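The Last Piece
a short story

1.

Mirta Sosa had lived in flat 16 for three years before she spoke properly with the old woman across the landing. They said good morning, they held the street door for each other, and once they waited together almost an hour for a man to repair the lift. Then one evening in September Mal-soon Seol knocked and asked if Mirta could bake.

"A little," said Mirta, who could not bake.

"My granddaughter comes tomorrow at four. She eats only sweet things. My oven is dead."

So Mirta baked. She used her mother's recipe, which was written in pencil on the back of a bill from Doucet, the shop where her mother had worked when she was young. The oven temperature could not be read any more. The first pastries came out flat like coins. The second ones grew in strange directions, each one different from its brother, and the apricot on top became darker than she wanted. She tasted one, standing at the sink. It was not the taste of her childhood, but it was from the same street.

In the morning she carried them across the landing in a box and went to work without waiting for an answer.

When she came home at seven, the door opposite was open. Mal-soon's coat was gone from its hook and the flat was very quiet. Mirta called out twice, and then she went in as far as the white table. 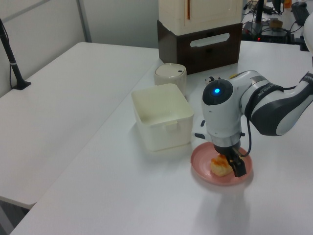
2.

She looked at the square container first. It was open and there was nothing in it. The little one had eaten well, then, or somebody had. Only one piece remained, small and puffy, on the pink plate, and Mirta knew it at once. It was the ugliest of them all. She had put it at the bottom of the box and hoped it would be forgotten.

She did not know if she should be pleased. One piece left on a plate can mean "we kept this for you", and it can also mean "we could not finish". In her mother's house nobody took the last one. It stayed until it was hard, and then it went to the birds.

There were slow steps on the stairs, and Mal-soon came in with her coat on and a bag from the chemist.

"You are late," said Mal-soon. "I was keeping it."

"Did she like them?"

"She asked if you are a baker. I said yes." The old woman took off her coat and pushed the plate a little nearer. "Eat. I want to see you eat it."

Mirta sat down. She broke the pastry in two and gave back the bigger half — it was the half with more apricot — and Mal-soon took it without arguing.

"Next month she comes again," said Mal-soon, with her mouth full.

"And your oven?"

"My oven," said Mal-soon, and looked for a moment towards the kitchen, "is still very dead."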